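Keep the webcasts short and leave them up

Comment

Our firm sells audio equipment to small studios, churches and people who record at home. For the past year or so we have also been making webcasts. I have been involved in most of them, either in front of the microphone or behind the desk. I think most companies our size are going about this the wrong way, and for a good part of that year we were too.

The usual argument for doing a live webcast is that it builds an audience. You announce a time, people turn up, they ask questions, and afterwards they feel they know you a little better. All of that can happen. When we ran our first session, on choosing a first audio interface, over 200 people signed up and the chat window moved faster than I could read it. We went to the pub afterwards feeling very pleased.

What I didn't look at properly until August was what happened to the recording. We had put it on our channel, all 94 minutes of it, with the title "Live session one". Some people found it. Hardly any of them stayed past the opening, where we say hello, wait for latecomers, and have a conversation about whether the sound is coming through. The useful part, where Ramesh Khurana plugs in a microphone and shows what gain staging does to a voice, starts well after the half hour. A viewer would have to be very patient, or very fond of us, to get there.

Ramesh cut that part out, gave it a plain title saying what was in it, and put it up on its own. It has been watched 3000 times. That is a small number for the internet and a large one for us. It is more people than have come into our shop to ask about gain staging since we opened, and it carries on being watched while we are all at home in bed.

So my view is that the live event should be treated as the recording session, and the clips as the thing you are making. I know plenty of people in the trade who disagree, and I want to take their points in turn.

The case for live

The first objection is that live is where the questions come from. I agree with this. We have had better ideas from the chat window than from any planning meeting. Somebody asked why their headphones sounded thin when plugged into the front of a computer, and that one question gave us material for two clips. I would not want to give it up. But you can have the questions without making everyone who comes later sit through the waiting between them.

The second is that live video feels honest. If a cable fails or the software crashes, people see it, and they trust you more for having dealt with it. There is something in this as well. We once lost the left channel for most of a demonstration and got some very kind messages. I would only say that a fault is interesting if you explain the fault. Eight minutes of a man under a desk teaches very little. We kept the bit where he comes back up and says which connector it was.

The third objection is about platforms. I am told regularly that the big video sites favour long viewing times and live streams, and that short clips get lost. I have heard the opposite said with equal confidence. I don't know how those systems work, and I doubt that the people selling courses on the subject know either. Whatever they favour this year they may not favour next year, and a small firm can't rebuild its whole output each time. A clip that answers a question clearly will be useful under any arrangement.

What a niche audience wants

Large broadcasters have to make programmes that a great many people will put up with. We don't. If a clip about phantom power on a Vachon preamp is watched by 60 people, and all of them own that preamp and were stuck, then it has done its job. Some of them will buy their next cable from us. Others won't, and I can live with that.

This takes getting used to. When I started, I wanted every video to appeal to everybody, so I made them general. We did one called "Getting better sound" which I now find hard to watch. It covers microphones, rooms, software and monitoring in the same sitting and says nothing about any of them that you couldn't read on the side of a box. The narrow videos do better by every measure I can find, and they are easier to make. You know what the question is and you can tell when you have answered it.

It also helps to remember how people arrive. They have not been waiting for our next release. They have typed something into a search box, usually late in the evening, with a piece of equipment in front of them that is not doing what they want. They will give us perhaps ten seconds. If we spend those seconds on an animated logo with a drum roll, we deserve to lose them. We had a logo like that. It cost us a fair bit and we took it off.

Money and kit

There is a widespread belief that you need to spend heavily before you can put anything out. I sell equipment, so I have every reason to encourage it, but I think it's wrong. Our early sessions were filmed with one borrowed camera and a Womberg lavalier microphone that had been returned by a customer with a cracked case. The picture was soft and slightly green. We had no complaints about the picture. We had several about the sound on the one occasion when the microphone slipped inside a jumper.

If there is money to spend, I would spend it on sound first and on light second. After that I would spend it on somebody's time to edit. Editing is where small firms fall down. The session gets done in an evening, everyone enjoys it, and then the file sits on a drive labelled "to do" for the rest of the season. We had 3 of those at one point. The rule now is that we don't announce another session until the last one has been cut up and put online. It has made us slower, and our channel is better for it.

I would be careful about the all-in-one streaming services. We tried Hokosis for a while and it did what it said it would. The trouble was getting our own recordings back out at full quality. We ended up asking for them by email. Since then we have recorded everything locally as well, on a plain hard disk next to the mixer, and I would advise anyone else to do likewise whatever service they use. If you stop paying, or the company shuts, your archive should still be yours.

Leaving things up

My last point is about old material. Many firms remove their videos when a product is discontinued. I understand the thinking, which is that you don't want to advertise what you can't sell. But customers keep equipment for a long time. The Lurnilberg mixer went out of production years ago and we still get calls about its routing switches, which are confusing and badly labelled. We have a clip on those switches. I send people the link, and it saves both of us a long phone call. Taking it down would gain us nothing at all.

The same goes for clips where we look a bit awkward or where the advice has moved on slightly. If it's wrong, take it down or add a note. If it's just old, leave it. The people searching for it have old equipment too.

I don't expect to persuade everyone. A colleague at another dealer runs a two-hour live show every month, never edits a second of it, and has a loyal crowd who would be upset if he changed. He is a natural talker and can fill the time. Most of us aren't, and most of us would do better to say one useful thing clearly and stop.

For those who have written in asking how we go about it now, the working routine is set out under the next heading. It isn't complicated and you are welcome to copy it.

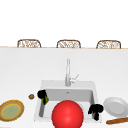

Our routine, from session to clip

Pick one subject and write down the four or five questions you mean to answer. Put the list where the presenter can see it.

Record locally as well as streaming. Check the local recording is running before you say hello.

Have a second person note the time whenever a question is asked and again when the answer ends. Pencil and paper will do.

Cut the clips within the week, while you still remember what was good. Start each one at the question.

Use the question as the title, in the words the customer used.

Reply to comments for the first few days, then look in once a month. Keep a list of anything people ask twice, and start the next session from that.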